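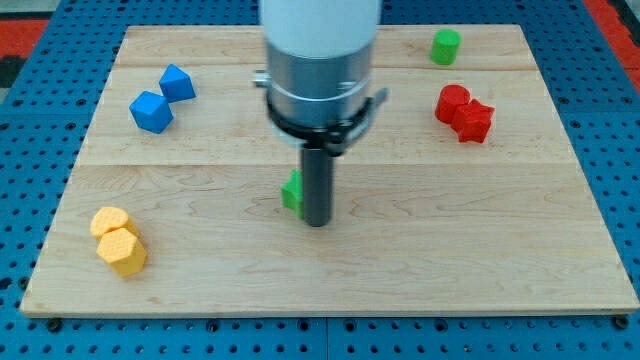

Progress report to the Rankin fund: pushing and sorting cell, November
Prepared by Beathag Crichton, Skodwood workshop

1. Work in the period

The main item was the open day. The cell ran the block task for visitors from the morning until 4 p.m., with one break to change the controller fan. Attendance at the door was 200, against a planned 70 for the first event.

The task is unchanged from the last report. Colored plastic blocks are set out on the wooden board, and the arm moves them by pushing with a single black rod. Visitors typed a short instruction, such as moving a block next to another of the same color, and the arm attempted it. The Firka planner chose the path.

2. Results

Visitors entered enough instructions to fill the log for the day. Of the failed runs, 19 were traced to the rod riding up on a block edge. Cylinders rolled off their line when pushed away from center, and star shapes turned more than the planner expected. Blocks pressed against each other remain hard to separate, especially near the edge of the board.

The arm stopped itself 2 times on the force limit. Both stops were cleared without a restart.

3. Changes made

Push speed near the board edge has been lowered. The clamp that holds the rod is now checked at the start of each session.

4. Spending

Costs for the open day were within the approved line. The Sosetti invoice for spare rods has not arrived and will appear in the next report.

5. Next period

Repeat the failed runs at the lower speed. Test a rod with a softer tip. A second open day is proposed, with booked slots, and needs the fund's approval before the room can be reserved.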